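I've had the Garside hand-held gripper kit from Prirer on my desk since Tuesday, and folding cloth is the job most of you asked about. It costs 156 quid with the spare pads, and setting it up is easy enough if you go slowly.

## Before you start

1. Clear a patch of table and open the fingers wide. Keep them low, right down near the wood, and have a good look at both tips for chips or wear.
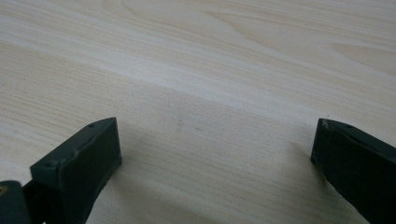

2. Check the screws on both fingers. Mine took 17 minutes the first time (I dropped one, obviously).

## Picking up a hem

Use something with a bound edge for your first go - it's much easier to find than a raw one. Bring one finger right up to the edge and leave the other out over the bare table, then close slowly. Henrique Mota at Wallbridge told me to slide in low, and he's right!

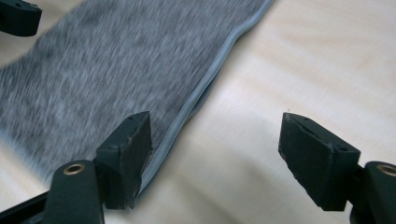 If the cloth bunches up, open out, smooth it flat and try again from a bit further along. Don't squeeze harder, you'll only wear the pads. A new pair is 17 quid, so I'd say swap them once the edges start to fray and keep the old ones for practice.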